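Fruit on a metal tray: how do I stop it rolling, bruising and sweating?

Posted in Kitchen & Pantry
Viewed 2,712 times

zullcombe_pantry

I have one of those shiny metal trays with a little raised side, bought from a housewares place called Sanham because it was pretty and I was weak. The plan was to keep the week's fruit on it, out where people would see it and eat it instead of crackers. Two weeks in, the people are still eating crackers.

The fruit, meanwhile, is having a terrible time. Apples roll into each other every time someone bumps the counter. The plums get soft on whatever side they're sitting on. Oranges seem fine, but oranges would seem fine in a ditch. In the morning there's sometimes a wet ring under whatever came out of the fridge, and I've started finding faint marks on the tray finish.

So should I line it with something? Is it all right to keep apples and plums together? And do vegetables get to be on there too, or is that how you end up with a still life and no dinner? The kitchen gets warm in the afternoon, if that matters. I would like to keep the tray. I've already told everybody how much I like it.

Vomico

Get a bowl.

wu_at_the_sink

A bowl is fine until you want whatever is at the bottom of it, and by then the bottom has made its own arrangements. I've used a tray for years. Here's what works for me.

Keep it to one layer. Big things go on first, with a bit of air between them, and nothing heavy gets parked on anything small. An orange will sit on a plum all day without a twinge of guilt. If you have more fruit than tray, put the extra in the fridge and bring it out as the space opens up.

Apples give off ethylene, the gas that hurries other fruit along. If your plums are hard, put them next to the apples and check them the next day. Once they give a little when you press near the stem, move them to the fridge or eat them over the sink like the rest of us. Citrus doesn't much care either way.

The wet ring is condensation. Cold fruit in a warm kitchen sweats, and then it sits in its own puddle on the metal. Dry it with a dish towel after it's been out a while. A folded cotton napkin under the fruit takes care of most of the rolling as well, though it does cover up the part you paid for. Wipe the tray with a soft cloth and a drop of dish soap, and keep the scrubby side of the sponge away from it.

As for vegetables, give them their own dishes. Carrots go limp on the counter, and leafy greens sulk even faster, so I only have them out when I'm about to cook. Mine usually look like this while I'm sorting, with the bok choy in a metal bowl, a carrot on a little plate, and apples, oranges and a plum on the green tray with the gold characters. The stragglers wait on the pink plastic until I find room or get hungry.

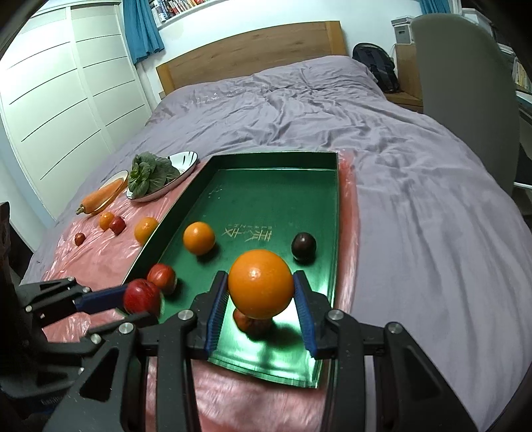

zullcombe_pantry: Does the plastic stay under there for good, or only while you sort? I could see it trapping water under the tray, and I have a wooden counter that already holds grudges.

wu_at_the_sink

Only while I sort. Shake it out over the sink, hang it over the faucet, put it away when it's dry. On wood I'd use a towel anyway.

sanham_returns_desk

I don't work there, I just return a lot of things. Cut a piece of that rubbery shelf liner to fit the inside of the tray. Nothing rolls. It looks terrible, but the fruit covers it. I bought a roll that claims to be 50 feet long and I now have enough for nearly 1,000 trays, so message me if you want some.

Also, wash the apples before you put them out. In my house the ones that need washing stay on the tray until spring, and the clean ones are gone by lunch. The crackers come already washed, so to speak, and I think that's been your problem.

Vomico

Still a bowl. Wide one, though. Put the napkin in it if you must.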